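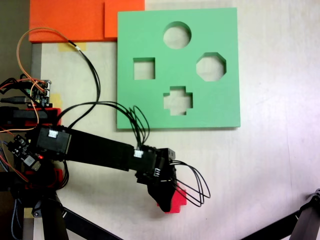
The sorting bench at Prinadwood, with the red piece in the gripper and the board still to be reached.

The rule book for teaching a robot arm to fill a shape sorter runs to 56 pages. Torunn Ljungberg wrote most of it and says she would happily cut it to 6, if people would stop being creative.

Her first rule concerns tape. The board goes back to its marks before every run, and whoever moves the tape signs for it. This sounds fussy until you hear about April, when the Clundham team swapped boards with the team at Braseck and both reported splendid scores on slightly different tasks. It took over 70 emails to agree on what "in the hole" meant. (Flush with the top. A piece leaning in the opening is a miss, however good it looks.)

Rule two is hands off. Once the arm is moving, you may not nudge the block, the board or the table. You may talk to it, and everyone does.

Cables get a chapter of their own. Slack enough for the wrist to turn, says the book, and checked at full reach before power goes on. Wissam Hakim, who runs the evening shift, calls it the only chapter written in anger.

Then there is the matter of failures, which must be kept. Of the 2,000 runs logged so far, the dull ones and the embarrassing ones sit in the same folder, under the same naming scheme. Hakim once asked whether a dropped block could be filed as "early release." The request was denied, and the answer is now on page 31.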